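Prev by Thread | Next by Thread | Date Index | Thread Index | List Home

Subject: Re: Sorting out the party supply order for April
From: Darragh Corrigan

Ulla Heinonen wrote:
> Can someone tell me where we stand on the sweets and the tables?
> Last year we bought from Cliston and ended up with far too much
> licorice. I still have a bag of it. Also, are we using the small hall
> again or the big one? Pierina said big, Jouko said small.

Big hall. Jouko was going by the old booking sheet. We have it from 2 p.m. and need to be out by 7.

On the sweets, I priced three places. Cliston wants 107 for the mixed box, same as last year, and they won't swap the licorice for anything else. Gumova has a box at 86 with no licorice in it, and delivery is included if we order before the end of the month. Yüksel is cheaper by weight but the smallest amount they sell is more than we could give away. I would go with Gumova unless someone objects.

We expect over 200 people if the weather holds. Most of the kids come in the first hour, so the sweets table should be ready before the doors open. Martti Keskinen has the key to the side room and will be there at 2.

Other items, in the order Ulla asked about them at the last meeting:

1. Tables. The hall has long ones and we can use as many as we like. They have to be wiped and folded at the end. Please don't drag them, the floor was redone in the winter and they will bill us for scratches.

2. Bowls. I'd like to stay with plain colored ones, like the pink one here. They stack and they cost very little. Glass is not allowed in the hall. 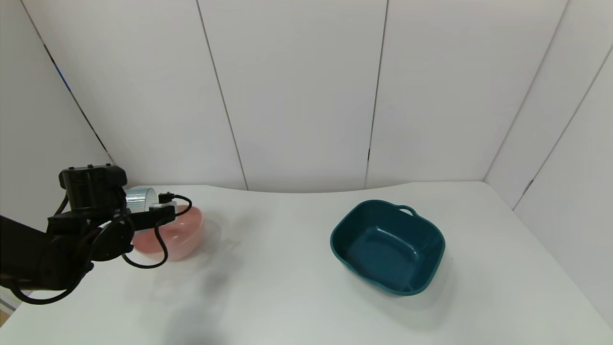 3. Raffle tickets. We have 600 left from two rolls that don't match. Pierina Mazza is checking whether the numbers overlap. If they do we only use one roll.

4. Coffee. Tastamell is lending us the two urns again. They take a long time to heat, so switch them on as soon as you get in. Bring your own extension cord if you have a good one. The outlets by the stage trip if both urns are on the same side.

5. Candy for the prize draw. This is separate from the sweets table. I was thinking of a ribbed tub with a wide top, with a few pieces in the bottom as a starter and people adding their own.

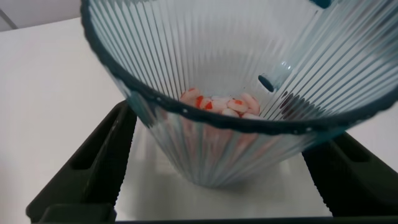 Clear ribbed container with a dark blue rim, candies at the bottom.

Jouko Ahonen has offered to do the signs. Send him the wording by email, please, and check the spelling of the sponsors first.

I'll place the Gumova order tomorrow evening unless I hear otherwise.

Darragh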